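**Ticket:** trim panel will not seat at lower edge
**Opened by:** Waltraud Wegener
**Site:** Drumden, bench 2
**Order:** Fuvuslow, flat black panels, batch of 100
**Priority:** normal
**Status:** open, awaiting supplier

**Fault as reported**

Panels from the current Fuvuslow batch stand proud of the trim strip along the lower edge. The gap is widest at the right-hand end and closes towards the middle. Pressing the panel home by hand closes it, but it springs back when released. Six panels affected so far. Panels left over from the previous batch fit without trouble on the same bench.

**28 May 2024, entry 1**

Checked the usual things first.

- Locating pins clean, no play.
- Clamp pressure as per the card on the bench.
- Trim strip from the same roll as last month, lot label matches.
- Bench level. Re-checked with the long level after moving the parts trolley.

No change. Swapped the pins for the spare set and tried again with the same panel. Same gap, same end.

**Entry 2**

Measured three of the affected panels against the drawing. Length and width within limits. Thickness within limits at all corners. Straightedge along the lower edge shows no bow worth recording. The panel is not the cause, or not on its own.

Laid an old panel against a new one, faces together. Outlines match.

**Entry 3**

Turned to the strip. The raised lip along the top edge feels higher on pieces cut from the outer turns of the roll than on pieces cut nearer the core. Cut a fresh length from near the core and fitted it with one of the six. Panel went down and stayed down. Repeated with a second panel, same result. Put an outer-turn length back in and the gap returned.

The old panels were all fitted with strip from a roll that is now finished, so the comparison in the fault report was not a fair one. Should have been spotted sooner.

**Entry 4**

Asked Mühlbauer, who supply the strip, for the lip height tolerance. Their sheet gives a figure for the width and none for the lip. They have asked for a sample from each end of the roll. Both cut, bagged and labelled, going out with the afternoon post.

Tustix confirmed by phone that nothing has changed on the panels since September. Noted, no further action on their side.

**Entry 5**

Separate point, found while handling the panels. Faint scuffs near one upper corner on a panel with the film already off. Too light to catch a fingernail. Does not affect the fit and is not part of this ticket, but whoever inspects the batch should look at that corner under the strong light. Leave film on until the panel is ready to go in, and clear the offcuts away from the lower edge before seating - a fold of film trapped under there gives a gap that looks much like this one.

**Workaround until Mühlbauer reply**

1. Use strip from near the core only.
2. Set outer-turn strip aside on the lower shelf, tagged with this ticket.
3. Check the right-hand end first after seating.
4. Do not raise the clamp pressure to force the panel down.

**Outstanding**

- Lip height figure from Mühlbauer.
- Decision on the remaining outer-turn strip (W. Wegener).
- Refit of the affected panels once good strip is in stock.

**Attachment**

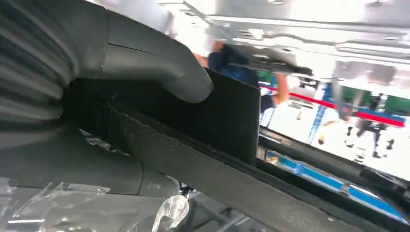
Black panel upright, speckled strip with raised lip running below it, clear film at lower left.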